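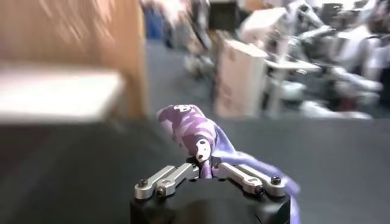 By the keeper of the Flevum diary
Tuesday, December 17, 2019 - Filed under: House

Rain until lunch, then gray. I had planned to go into Barredo for stamps and did the cloth drawer instead.

I call it the cloth drawer but it is really the wide bottom drawer in the hall chest plus the two shelves over it, and whatever has slid down behind. Dish towels, napkins, dusters, pillowcases that lost their partners, pieces I bought to sew and have not sewn. Since November I have been opening it just far enough to get a hand in and pulling out whatever came first. Last week the runner on the left side jumped its track and the whole drawer had to be lifted out to close it again, so that settled it.

I carried everything to the dark gray table, which is the only surface in the house wide enough, and I like it for this job because the color shows lint and loose threads. I wiped it first. Then I made piles: kitchen, bedding, sewing, rags, and one more for things I could not decide about. The last pile was the biggest for most of the morning.

The purple cloth came out early. It is the lavender one with the darker patches and the white cartoon figures, the ones with round heads and little black dots for eyes. I had forgotten how much I like it. I bought it at Rimemeck when they were clearing the back shelves before the move, and I meant to make a cushion cover for the window seat. I still mean to. It has been used in the meantime to cover bread dough, to wrap a teapot for the drive to my aunt's, and once as a tablecloth for a birthday at which the cake was also purple, by accident.

It will not stay folded. I fold it in thirds and press it down and it lifts. If it gets bunched up at all, it twists into a rope and the little faces end up peering out of the creases in odd places. One side of my folding comes out neat and the other hangs loose. I tried rolling it, the way I do the napkins, and that was better, though the roll wants a ribbon or a rubber band. I put it on the sewing pile, took it off, put it on the undecided pile, and finally put it back on sewing.

Stopped at eleven for coffee. The heating had gone off and I did not notice until I sat down.

Kitchen pile: kept the blue checked towels, the plain white ones, and the linen one from the coast that is too good to use and gets used anyway. Two of the white ones have gone thin in the middle. You can read a newspaper headline through them. Those went to rags. The striped set that came free with the dishwasher has never absorbed anything and I have moved it from house to house, and today it went in the bag for the thrift shop. Someone may have drier dishes than I do.

Bedding took longer. I laid the pillowcases flat and matched what I could. There is a cream one with a scalloped edge whose partner I am sure I saw in the summer. I looked behind the chest and found a wooden clothespin, a receipt, and a lavender bag with no smell left in it. No pillowcase. The receipt was from Rimemeck, for thread and interfacing, so faded that only the shop name and the total were left. I kept it for no reason and then threw it away after lunch.

Lunch was the rest of the lentil soup with toast.

Afternoon, washing. I used the Plurell soap flakes, the end of the box, on everything that smelled of the drawer. The box says one capful but there is no cap in the box and never has been, so I use the old coffee scoop. First load was the kitchen things, second load the bedding. I am leaving the purple one out until I can do it with other dark colors. I do not know what the dye would do next to the cream pillowcase and I have made that mistake before with a red sock, and slept on the result for years.

While the machine ran I vacuumed the drawer and rubbed a candle stub along the runners, both sides. It goes in and out now with one finger. I should have done that a long time ago. I cut a new liner from the brown paper I save from parcels, and I had to do it twice. The first time I measured the front of the drawer and the inside is narrower.

Put back so far: dish towels on the left, standing on edge so I can see each one. Napkins rolled in the middle. Dusters in the shoebox lid. Bedding will go on the upper shelf when it is dry, sewing on the lower shelf. The rags are in the bucket under the sink, and the undecided pile is down to a lace runner, an apron with a burned pocket, and a square of yellow flannel I can't account for at all.

About the cushion. I took the tape measure to the window seat while I was thinking of it. The long edge is 170 centimeters, which is much more than I had in my head, and there is no chance of covering it all in the purple. So either one cushion in the purple and the rest in something plain, or a strip of it down the middle with gray either side. I lean toward the single cushion. The faces would be lost on a strip. Cutting would need some care too, so that I don't run a seam through one of the heads. I will chalk it out on the gray table after the holidays when I have a free morning and decent light, and look at it for a day before I cut.

I would need a zipper and a cushion pad. The pad I might have already, inside the old porch cushion, if the mice have left it alone. Have not gone out to look. Too wet.

Telephone at four, the dentist's office moving my appointment again. I said yes to the new time and wrote it on the back of my hand, then on the calendar.

Hung the bedding on the rack in the back room and opened the window a little. The cream pillowcase came out well, whiter at the scalloped edge than I remember. Kitchen towels on the line over the bath. The house smells of soap flakes and a bit of candle.

Left the purple cloth on the table for the evening. I went past it several times between the kitchen and the hall and refolded it twice, for all the good it did. It is on the lower shelf now, rolled, with kitchen string around it tied in a bow.

Tomorrow: stamps, if it is dry. More soap flakes. Look at zippers while I am in Barredo - lilac if they have it, otherwise white. Ask about the runner for the other drawer, which has started to stick on the same side.

Supper eggs. Bed by ten with the radio.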